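The Arm in the Living Room: Ciarán Ó Riain on Teaching Robotics Without Any Robots
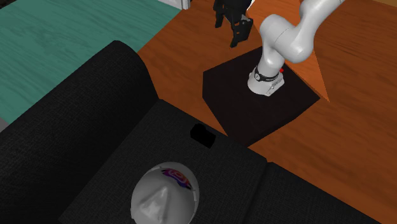
Ciarán Ó Riain would like it known that his students have broken nothing this year. "Last year we went through a gearbox, a window latch and most of my goodwill," he says. "This year, zero. Insurance loves me."

The secret is that the robotics club at Skerkdale High does all of its work in simulation. There is an arm, there is a gripper, there are several living rooms, and you can't stub your toe on any of it. The club has 11 members, two of whom Ó Riain suspects come for the heating.

I visited on a wet afternoon. The project on the screens was the club's entry for the Evska Challenge, a contest for schools in which a simulated arm has to tidy a simulated home. Teams send in their code, the organizers run it in rooms the students have never seen, and a spreadsheet arrives some weeks later to ruin everybody's dinner.

"People hear 'tidying' and think it's the easy category," Ó Riain says. "Teenagers especially think that, and I'd invite you to look at their bedrooms."

The sofa round is where most of his gray hair comes from. The arm is bolted to a pedestal near a couch, things have been left on the cushions, and the job is to get them off again. Dark objects on dark upholstery are the worst of it. The club's first attempt at spotting them treated anything black as part of the furniture, and the arm spent a whole evening reaching with great care for things that were easy to see and ignoring the rest.

"A bit like me looking for my keys," he says.

Big smooth shapes bring their own grief. A rounded shell is wider than the fingers want it to be, so the team has to find a rim or a ridge to pinch. One student wrote a routine that tries the edges in order of how thin they look. It works well on bowls. On anything shaped like a helmet it has what Ó Riain calls "a mixed record, and I'm being kind, her mother reads this paper."

He came to all this sideways. He taught woodwork for years before the school merged two departments and handed him a room full of computers. The club started in January, when he found the contest rules at the bottom of a newsletter and read them out to his last class of the day, mostly to fill the time before the bell. Four hands went up. He assumed they wanted the bathroom.

The software they use is called Drorgate, and he speaks of it the way some men speak of an old truck. It crashes if you move the camera too quickly. It once placed the arm upside down under the floor, where it went on working quite happily for half an hour. "We'd have left it there," he says, "but you can't score from the basement."

Practice runs are logged, and the students keep the total on a whiteboard. On the day I came it stood at 2,279. I asked how many of those had gone well.

"We don't have a whiteboard for that," said Ó Riain.

To be fair to the club, things have picked up. The biggest change was dull: they slowed the arm down. The early versions swooped in from above like a gull after a sandwich and knocked things onto the floor before the fingers had closed. Now the gripper stops short, waits, looks again and only then comes down. Each round allows 30 minutes, and the younger members were outraged to learn they had been using almost none of it.

"They wanted it to look fast," he says. "I told them the judge is a spreadsheet – you can't impress it with style."

There's some friction over the camera view. Half the group likes to look almost straight down, so that distances across the cushions are easier to judge. The other half says that from up there you have no idea how high the fingers are. The argument had been going for two weeks when I visited and showed every sign of health. Ó Riain stays out of it. He has a view, he says, and he'll share it when they graduate.

Does he miss having a real machine? He thinks about this for longer than I expected. The school did get a quote from a supplier called Dolan, and he keeps it pinned beside his desk, next to the fire drill instructions. "I look at the price when I need to feel calm about Drorgate," he says. He'd still like one. He'd like the kids to hear a motor strain, and to learn that a real cushion sags when you lean on it.

For now they have the couch on the screen and a deadline. Entries close on Mon 3 September, at midnight, which he expects the club to treat as a suggestion until very near the end. He has already told his wife not to hold dinner.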